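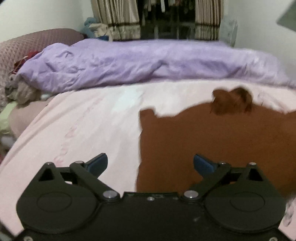 Grunden Community Television - Studio Volunteers' Handbook
Section 4: Setting up the phone vote for the live singing final

Hello again! I'm Iveta Gajdoš and I look after the voting desk on final night. If you've only worked the heats before, read this bit twice, as the final runs on a different set-up and I change a few things every January.

Before you start, you'll need the desk laptop, the Skatosix vote box, the long network lead and the running order signed by Birgit Kröger. An unsigned one is no good to you - the singers swap places right up to rehearsal.

1. Plug the vote box into the wall socket behind the desk and wait for the green light. It can take up to 4 minutes, so go and find your headset.

2. Join the box to the laptop with the network lead. Please don't use the wireless, it's hopeless once the audience is in.

3. Open the vote screen and choose New Show. Type in the singers in running order, with each one's two-digit line number.

4. Press Clear Totals. Every line should drop to zero.

Caution: Clear Totals has no undo. Once the lines have opened on air, leave it well alone!

5. Ring each line from the desk phone and check that one vote lands against the right name. Then clear the totals again (yes, again).

6. Tell Iason Triantafyllou in the gallery that you're ready. He'll put the numbers up on the test caption and read them back to you over talkback.

Note: the box holds 4,000 votes before it wants saving. A yellow bar comes up at the top of the screen, and all you do is press Save and carry on. Voting doesn't stop while it saves.

7. When the presenter says "lines are open", press Open and start the desk clock. We give viewers 14 minutes this year.

8. On Iason's count, press Close, then print two copies of the result. One goes to Birgit and the other stays in the desk drawer.

If the totals freeze, press Refresh once and give it a moment. Still stuck? Call Hedvika Říha on talkback channel two and she'll bring the spare box down.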